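Sorting a seed bank core, part two: from wet mud to a species list

In the last post I covered where to take soil cores for a seed bank survey and how deep to push the corer. This one covers what to do with the cores once they are on the bench. I am assuming you have a labeled bag for each core, split into an upper and a lower layer, and that nothing has been left in a warm car over the weekend. Seeds will start to germinate in a sealed bag if you let them, and then your counts are off before you begin.

The site I am using throughout is Mullia, a strip of old wet meadow that was drained, grazed hard, and then left alone. The vegetation above ground is mostly rushes and coarse grass. The question was whether anything of the old meadow is still in the soil.

Step 1. Reduce the volume

Do not spread raw soil in trays. It takes up too much bench space and the seeds at the bottom never see light. Wash each sample through a coarse sieve to remove roots, stones and stem bases, then through a fine one to let the silt and clay go. What stays on the fine sieve is what you keep. Check the coarse fraction by eye before you throw it out. Large seeds, such as those of yellow iris, will not pass through.

Peaty samples are slow. Break them up by hand in a bucket of water and let them soak for an hour. A stronger jet of water does not help much and it drives soft seeds through the mesh.

Step 2. Spread and label

Fill each tray with sterile compost, cover that with a thin layer of sand, and spread the washed sample on top. Keep the sample layer to 3 mm or less. Most wetland species need light to germinate, and a thicker layer will cost you rushes and sedges first.

Write the label in pencil on a plastic tag and push it in at the same corner of every tray. Marker ink fades. I also keep a paper plan of the bench, which has saved me twice.

Set out control trays with compost and sand only. Greenhouses are full of stray willowherb and bittercress seed, and without controls you cannot say which seedlings came out of the ground and which came in through the vent.
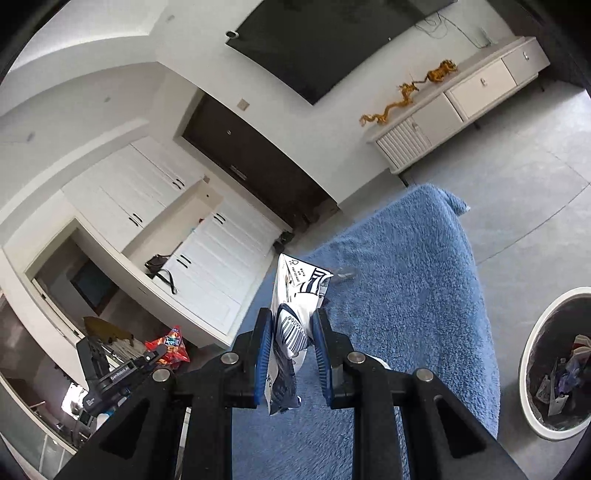 Step 3. Count and remove

Check the trays every Monday, or any fixed day. As soon as a seedling can be named, record it and pull it. If it can't be named, pot it up with a code and grow it on. Rushes nearly always have to be grown until they fruit, so allow space for that.

When germination stops, let the trays dry out for two weeks, stir the surface, and start watering again. At Mullia the second flush produced most of the sedges. Stopping after the first would have given a very different list.

Step 4. Convert and compare

Raw seedling counts mean little until they are turned into seeds per square meter. Divide the count by the total surface area of the cores in that sample. Keep the upper and lower layers separate. A species found mainly in the lower layer has probably been there a long time.

The full set of 30 cores from Mullia gave 434 seedlings. Soft rush made up well over half of them. Ragged robin and marsh bedstraw were both present in the lower layer and neither is in the standing vegetation. Grasses were sparse, as expected for a group with mostly short-lived seed.

I would not use these numbers to predict what a restored sward will look like. Core samples are small, seeds are clumped, and a greenhouse favors some species over others. What the list does tell you is whether it is worth scraping off a patch of turf before paying for seed.

The same method is now running on cores from Korus, which is drier and has much less peat. Those trays went out in March and so far they are mostly toadrush.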